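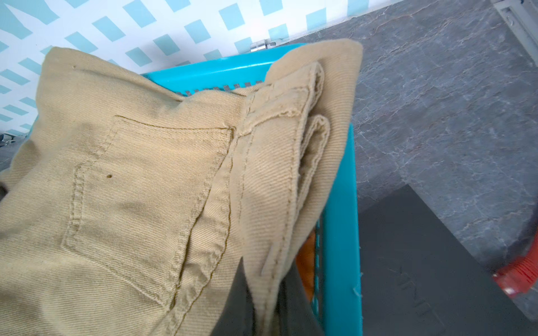
Wrist view at the laundry basket: khaki fabric draped over the turquoise rim, gripper at the lower right.

Clearing Garments from a Basket Rim: Operator Procedure

Scope
This procedure applies to all operators running the Admasu garment-handling cell at the Stellitz site. It covers garments that hang over the rim of a basket at the start of a pick. It does not cover garments on the floor, which are handled under Procedure 19.

Before starting
Confirm that the wrist camera view is live and that the emergency stop is within arm's reach. Keep hands and loose sleeves outside the marked area whenever the arm is powered. Speed must be set to the training limit.

Steps
1. Look at the wrist view and find the rim of the basket. If the rim is fully hidden by cloth, stop and ask the shift lead to reposition the basket.
2. Choose a grasp point on a single or double layer of fabric. Avoid waistbands, belt loops and stacked hems, where thickness is hard to judge.
3. Check for other garments under the chosen point. Two items must not be lifted in one grasp.
4. Approach from the open side. The fingers must not press against the basket wall.
5. Close the gripper, pause, and raise the garment slowly until it is clear of the rim.
6. If the basket moves with the garment, lower the arm, open the gripper and begin again from step 1.

Limits on repeat attempts
After seven failed grasps on the same garment, end the run and record it as incomplete. Do not free the cloth by hand until the arm is powered down.

Records
Enter the run number, operator name and result in the Clusero log before the next run begins. Marks or stains on a garment are to be noted in the remarks field.

Questions about this procedure should be sent to Letay Woldegiorgis. Requests for changes go to Tolera Worku and are reviewed each September.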